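Reading the Census Sideways
Notes for Week 5, Wednesday evening section

Most of you found your people in the Steddale census last week and stopped there. Fair enough, it was nearly nine. But the line with your surname on it is the least of what the page has to offer.

Read 30 households in each direction. Piyumi Kumarasinghe did this for her Mulder family and found the widow's brother two doors down, spelled Muller, with a mother-in-law the family Bible had buried ten years early. Bibles are like that.

Ages are a matter of opinion. A woman who is 19 in one census and 24 in the next, ten years later, is having a better decade than most of us. Write down what the page says and argue with it in your notes.

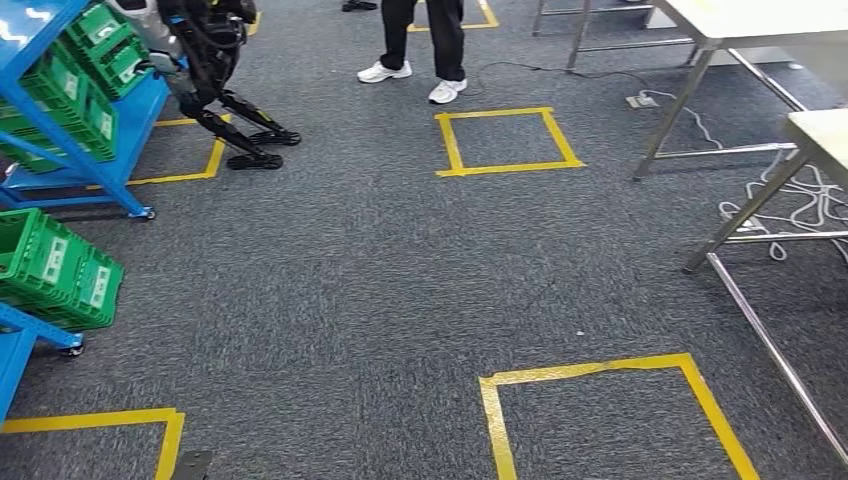

Neighbors matter most when the boundaries moved, and between Grollville and Curketwood they moved twice. Draw the lots before you trust a street name. Your sketch needn't be pretty: the yellow tape squares on that gray carpet have crooked corners, and you can still tell which one is which. Label each lot with the household number, then pencil in the deed references.

For next time: one sketch, 2 deeds, and the chapter on probate. Relu Vasiliu has the spare copy and would like it back.

Questions to the front desk | Handouts may be copied for class use | Back to top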